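How to Sew a Draft Stopper for a Door

Posted 2021-02-03 in Home Sewing

A draft stopper is a long fabric tube with something heavy inside. It sits against the bottom of a door and blocks the cold air coming through the gap. You can make one in an evening with leftover fabric and a sewing machine. Hand sewing works too but takes longer.

What you need

A strip of sturdy fabric, 9 inches wide and 4 inches longer than your door is wide
A second strip of plain cotton the same size, for the lining
Thread, pins, scissors, a tape measure
An iron
Dry rice, clean sand or plastic pellets
Polyester stuffing or fabric scraps
A funnel, or a sheet of stiff paper rolled into a cone

Quilting cotton is fine for the lining. For the outside, use canvas, ticking or denim. I used a heavy cotton from the Jerkell remnant bin on mine and it has held up since August. Thin fabric wears through where the tube rubs on the floor.

Step 1. Measure the door

Measure the door itself, not the frame. Most inside doors in our house are 30 inches, but the back door is 36, so check each one. The finished tube should be the width of the door or slightly longer. If it is short, air comes in at the ends.

Step 2. Wash and press

Wash and dry both fabrics before you cut. Canvas can shrink quite a bit the first time. Press out the wrinkles while it is still a little damp.

Step 3. Sew the lining

Fold the lining strip in half the long way, right sides together. Pin the long edge and sew it with a half-inch seam. Sew across one short end. Go over the short end a second time, as it takes most of the weight when you fill the tube. Trim the corners and turn it right side out. The handle of a wooden spoon helps push the end through.

Step 4. Sew the cover

Sew the cover the same way along the long edge and one short end. Use a half-inch seam on the lining and three-eighths on the cover. The small difference lets the lining slide in without bunching.

Turn the cover right side out. Fold the open end in by an inch, press it, and stitch the hem down.

Step 5. Fill the lining

Stand the lining in a tall wastebasket to hold it upright. Pour in a cup of filler, then push in a handful of stuffing, and repeat. All rice or all sand makes a tube that is too heavy to kick into place. Stop 3 inches from the top. Lay the tube on the floor and roll it back and forth to even out the lumps.

Fold the open end in twice and sew it shut. Shake the filler toward the other end first so you don't hit a grain with the needle.

Step 6. Put it together

Slide the lining into the cover. Close the cover with two snaps or a strip of hook-and-loop tape so it can come off for washing. If you used rice, do not wash the lining. Spot clean it and let it dry completely.

Choosing and cutting the cover fabric 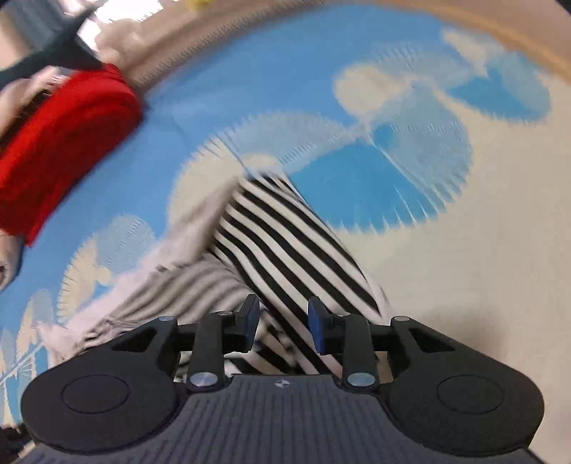 A cover strip has to be cut straight or the finished tube will twist along the floor. With plain fabric you need to find the grain first, by snipping the edge and pulling out a thread, and then cut along the line it leaves. Woven stripes save you that step if you cut along one of them. Black-and-white striped fabric is a good choice for a first try because the lines are easy to follow with scissors, and it also shows up clearly against a blue-and-white patterned rug, so people are less likely to trip on it. Printed stripes may be a little off grain. Check them against the selvage before cutting, and if they drift by more than half an inch over the length of the strip, follow the grain and let the stripes run crooked.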